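Flisudthorpe lab moves sink-clearing work into simulation

Fokix has finished the first round of simulated kitchen episodes for Trullero, its program to train a manipulation policy for household cleanup. The set contains 971 accepted episodes, all recorded at the company's Flisudthorpe lab by operators driving a simulated arm and multi-fingered hand. A second round began in March with a target of 3000.

The first round deals with a single family of tasks: picking up food items and dishes that have been left in a kitchen sink. The operator is given a one-sentence instruction, such as "take the banana out of the sink" or "move the small plate to the counter," and has one attempt. Object types, their placement, and the materials of the counter and sink are drawn again before every episode. Joint positions, hand commands and rendered views are logged on a common clock.

"A sink is a confined space with steep sides, and the hand has to come in from above," said Solène Leclerc, who leads the project. "On an open table the operator can choose from many approach angles. In a basin most of those are gone. We wanted the policy to see that constraint early."

Stacked dishes produced the largest share of rejected attempts. When one plate sits on another and food sits on both, small contact errors in the physics solver can cause the upper plate to slide or jitter before the hand touches it. Inès Texier, who maintains the simulator, shortened the physics time step for contacts between dishes and added a settling period of 2 seconds before control passes to the operator. Episodes in which any object drifts during that period are thrown out automatically.

A further 223 episodes were removed by hand after review. The most common causes were fingers passing through a thin object, a grasp completed on the wrong item, and an instruction that could be read in more than one way. Rejected episodes are kept in a separate archive with a reason code, and the team plans to use part of that archive to train a failure detector.

Operators work in blocks of 40 minutes using a tracked glove and a foot pedal. The glove sets finger posture. The pedal freezes the arm so that the operator can bring the wrist back to a comfortable position without moving the simulated hand. Évan Bodin, who trains new operators, said the pedal took longer to learn than the glove, and that early episodes contain many short pauses as a result. These pauses have been left in the data but are marked, so that they can be trimmed at training time. 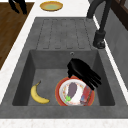

Simulated sink task from the Trullero project: the hand over stacked plates holding an eggplant and a small red package, with a banana to the left. Render: Fokix

The scene assets come from Langlois, which supplies the kitchen models under a two-year license. Faucets, drainboards and basins are delivered as separate parts with their own collision shapes. According to Texier, the collision shapes for the basins were rebuilt in house after the supplied versions proved too coarse near the rounded inner edges, where objects tended to catch.

Training on the first round is under way. Jacqueline Rey, who runs evaluation, said the policy will be scored on sink layouts held out from the recording sessions, with single-object and stacked-object tasks reported separately. No results have been released. Tests on a physical arm are planned after the second round, using a real sink fitted to a bench in the same building.

The second round adds running instructions, in which the operator receives a new sentence while the previous task is still in progress, and a larger range of packaged goods. Rania Fakhoury, who manages data releases, said the file format will stay unchanged between rounds. A sample of the first round, with its documentation and reason codes, will be made available to research groups on request.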